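4. Moving to a new phone

Read this whole section before you touch anything. The old phone holds the only copy of your Panura sign-in key until step 7 is done, whatever the welcome screen tells you about everything being "safe in your account". Your messages are in your account. Your key isn't.

Before you start

You need both phones, charged past 52 per cent, and the same home wi-fi for each. The app will let you begin on less charge and will then stop halfway, so ignore its green tick.

Write down your recovery phrase on paper. A screenshot on the phone you're about to erase is no use to you.

Moving the key

1. On the old phone, open Panura and go to Settings, then Devices, then Move.

2. Choose "Move everything". The "Quick move" button is bigger and a nicer colour, but it leaves out attachments and anything in the archive.

3. Install Panura on the new phone. Don't sign in yet. If it asks you to make a new account, close it and open it again.

4. On the new phone, choose "I have another device". A code appears.

5. Type the code into the old phone. It expires after 4 minutes. Scanning it is supposed to work too, and in Lorraine Prendergast's tests it did on some models and failed on others with no message at all. Typing is slower and we trust it more.

6. Leave both screens on. The progress bar is a guess. It sat at 26 per cent for most of our longest move and then jumped to the end.

7. When the new phone shows "Move complete", open three old conversations, including one with a picture in it. If the picture won't open, go back to step 1.

Caution: Do not erase, sell or trade in the old phone on the day of the move. The maker says you can. Wait a week.

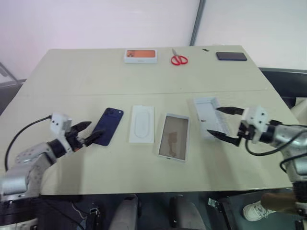
Note: Error 107 means the two phones have different versions of the app. The help page blames your router. Update both phones and leave the router alone.

After the move

8. On the new phone, go to Settings, then Devices, and check the old phone is listed as "Inactive". If it still says "Active", tap it and choose Remove.

9. Turn notifications back on. They're off by default after a move, and the app doesn't mention it.

10. Make a fresh recovery phrase and cross out the old one.

If you use Gidex for backups, set it up again from scratch. It claims to follow you to the new phone. Rodrigo Figueroa tried it twice and ended up with an empty backup both times, labelled "Healthy".

Steps last checked 2024-10-23. Menu names may change with the November update.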